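Florkero Table Services
Napkin Room Working Group
Minutes of the August meeting

Present: Wanpen Rattanakul (chair), Thanakorn Khunthong (folding line), day and evening shift leads, packing lead, payroll, one staff representative from each shift. Minutes taken by payroll.
Apologies: Elley account manager.
Meeting opened at 2:00 p.m.

1. Minutes of the last meeting
Accepted with one change. Under item 4, "all folding staff" should read "all folding staff on the evening shift."

2. Matters arising
The new stools for the packing bench have arrived. The old ones can go to the canteen.
The question about paid time for training was passed to payroll and is taken under item 5.
Nothing has been heard from the landlord about the freight elevator. Wanpen will write again.

3. Orders
The Elley order stands at 2000 folded pieces per delivery, orange, square fold. Elley has asked if we can add green to the same delivery. Packing lead said mixed colors slow down the count and asked for separate cartons. Agreed to offer Elley green in separate cartons at the same price.
The Thepsuriya hotel order is still folded entirely by hand and will stay that way until at least the end of the contract. It is a standing fold with a tucked base and there is no plan to put it on the arms.

4. Two-arm folding station
Thanakorn reported. The station is doing the plain square fold only. It has been set up with the Sestden software and is run by one person at a time. The operator lays out the piece, starts the cycle, watches it, and takes the piece away for checking.
The main trouble is still the second fold. When the lower layer lifts or creases, the piece has to be opened out and started again by hand. Thanakorn has asked for a softer setting on the grip and will try it on the evening shift first.
Evening shift lead asked who decides if a fold is good enough. Thanakorn said the operator does, and the software has no say in it. She asked for this to be written down. Agreed, to be added to the station sheet.
Pictures supplied by Thanakorn, for those who do not work on that side:
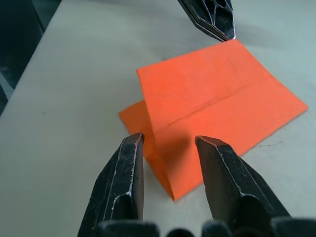
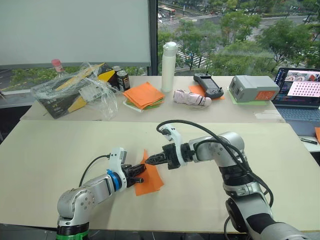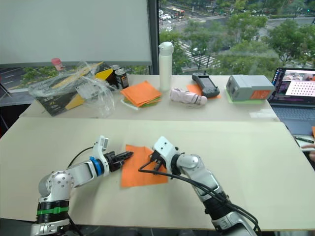
Day shift representative said people had been told in spring that the station would take over the boring part of the work. In her view folding was not the boring part. Most of the folders like it because they can talk while they do it, and an operator has to keep watching the arms and can't. Two people have asked to go back to the hand tables after a week as operator.
Wanpen said she would rather rotate people than fix anyone at the station. After discussion it was agreed that no operator turn will be longer than 2 hours, and that turns will be swapped at the break and not in the middle of a batch.
Evening shift representative asked if pieces folded at the station will count toward the individual piece bonus. At present they do not, so an operator loses bonus on every turn. Payroll confirmed this. Several people said it was unfair, and that it explained why the rota was hard to fill. See item 5.
Packing lead asked for station pieces to come over in their own tray. Last month they were mixed in with hand-folded ones and a whole tray had to be checked again. Agreed.

5. Pay and training
Payroll put forward a flat operator allowance in place of the piece bonus for time spent at the station. The amount would be based on each person's own average over the previous 3 months. The representatives wanted to see it worked out for a slow month as well as a busy one before saying yes. Payroll will bring both to the next meeting. Until then, operators will be paid their average bonus for the turn, backdated to the start of August.
Training time will be paid at the normal rate. It was not clear if this covers the practice sessions people did in their lunch break. Wanpen said it does, and asked anyone who did them to give their dates to payroll.
Nearly half the folding staff have now had the training. The rest will be offered a place, but it is not compulsory. Day shift representative asked what happens to a person who says no. Wanpen said they stay at the hand tables on their present hours. She could promise that up to the end of the Thepsuriya contract and would not promise past it. The representatives asked for the answer to be minuted as given.

6. Jobs
No posts are being cut this year. The vacancy on the evening shift has been on hold and the evening lead said they need it filled whatever the station does, as the hand tables are one short on every late delivery. Wanpen will take it to the office with the group's support.

7. Stopping the station
Thanakorn went over the rule again. Anyone can stop the arms, operator or not, and does not have to give a reason at the time. Write it in the book afterward. Hands stay off the folding area until the arms have stopped.
Evening lead asked for the stop procedure to be posted in Thai as well as English. Agreed.

8. Any other business
The key to the supply closet is missing again.
Packing would like the radio back.

Actions
Wanpen: letter to landlord; evening vacancy; reply to Elley about green.
Thanakorn: grip setting; station sheet; stop notice in both languages; separate tray.
Payroll: allowance figures for a slow and a busy month; lunch break sessions; backdated bonus.
Shift leads: new rota with the shorter turns.

Meeting closed at 3:25 p.m. Next meeting to be called once the allowance figures are ready.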